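Project Report: A White Work Board on a Dark Textured Table
Ruby-Lee Rakena, Design and Materials, Nov 20, 2018
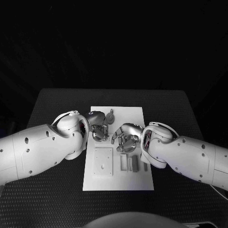
Parvathi Poojary asked at the first review whether the board needed a textured surface under it at all, and said a plain painted bench with a bit of tape at the corners would be cheaper and easier to wipe down. Her comment changed the plan. The project had started as a colour contrast exercise, and after the review it became a comparison of two table surfaces with the same board on each.

Aim
To find out whether a flat white board is easier to work at on a dark grey surface with a fine diamond pattern than on a smooth painted bench, and whether it stays where it is put.

Materials
The test board measured 237 mm by 337 mm. It was white on both faces. The textured surface was dark grey and covered the whole table. The smooth bench was the grey one near the sink in the Wukomville workshop. For small parts I used washers, short screws and paper tags from the Delia storage drawers.

Method
Each person sat at the table and did the same three jobs: sort the washers by size, write on the tags, and push the tags into a row along the long side of the board. The board was lined up with the front of the table at the start. When they finished I measured how far the nearest corner had moved. Nobody was told to hold the board down or to leave it alone.

The taped version was done last, on the smooth bench only, using masking tape on two corners.

Results
On the smooth bench the board crept away from the person during writing. The worst result was 90 mm, from someone who leans on the heel of the hand. On the textured surface the board hardly moved while writing, but it could still be turned by a sideways knock at a corner.

Tape stopped the movement on the bench. It also lifted after the surface was wiped, and left a sticky edge that picked up dust from the washers.

For contrast, both greys worked. The edge of the board was easy to find in either case. Dropped parts were a different matter. A washer that fell off the board onto the smooth bench rolled or slid, and two went on the floor. On the texture they mostly stopped close to the board, but the small dark screws were hard to pick out against the pattern, mainly under the side lamp, which put a faint shine on the raised bits.

Cleaning
Parvathi was right about this part. The bench took one wipe. The texture needed a soft brush first, then a damp cloth, and pencil dust stayed in the low spots until I brushed it a second time.

Changes if repeated
I would try a board with a slightly raised rim so the screws stay on it. I would also test a heavier board, as the Melnychuk offcut was the same size but I ran out of time to cut the corners square. The lamp should be moved overhead before any more contrast tests.

Recommendation
Use the textured surface for writing and sorting. Use the bench and tape for anything with glue, filings or pencil shading.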